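Two arms, one bench and a lot of candy

I stopped by the Amcombe shop in Rustville one morning in March, mostly to see how Raili Nurmi keeps her two-armed candy sorting bench running (and okay, a little bit for the candy). She'd just finished the monthly checkup and was happy to talk me through it!

The bench has been going since last spring, and the log was at 1240 hours when I looked over her shoulder. Raili checks the clamps first, every time. The arms swing out a long way, and if a bracket lets go even a hair, the grippers start landing beside the candy. She snugs the bolts by hand, goes over them again with a short wrench, and then follows each cable from the base up to the wrist, feeling for stiff spots. Last month she found one rubbing at an elbow and gave it a bigger loop.

Then comes homing. Both arms go to their rest pose, she compares the joint readings with the sheet taped inside her notebook, and anything that's drifted gets zeroed again. The whole routine takes around 30 minutes, or longer if Macario Cuevas wanders in with questions, and he had plenty that day.

After that it's a test run with wrapped candy and buckets, one arm working from each side. 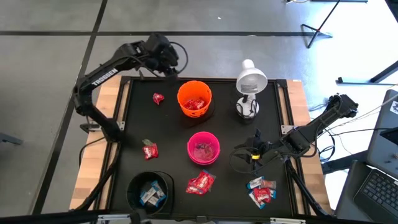

Raili likes wrapped candy for this because the packets are slippery and crinkly, and a gripper with worn fingertips will fumble them long before it fumbles a block. She swaps the tips every 216 hours and keeps the old pairs in a coffee can, which I thought was a bit much until she showed me how unevenly they wear down.

Next up is a new wrist cable for the left arm. The part is on order, and Raili figures she can fit it in an afternoon. I've already asked if I can come back and watch.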